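Section 3: Setting up your Voltero canvassing list

Welcome back! By now you should have your branch login, so let's get your first street list ready for the doorstep.

1. Open Voltero and choose Wards, then pick the ward you'll be knocking.
2. Tap Build List. Anything up to 370 doors will load in one go -- larger wards are best split in two.
3. Tick "Leave out postal voters" if their ballots have already gone back.

Note: the electoral register is refreshed each August, so a list saved before then will need building afresh.

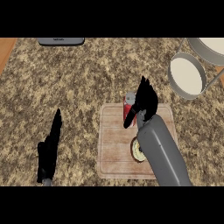

Speckled countertop in tan, beige, cream and dark brown.

4. Share the list with your team and ask everybody to press Sync before they set off, while they still have a decent signal.
5. Back home, press Sync once more and wait for the green tick (do be patient with it, it can dawdle on a busy evening!).

Caution: never print voters' phone numbers on a paper list. If a sheet goes missing, please tell your branch data officer the same day.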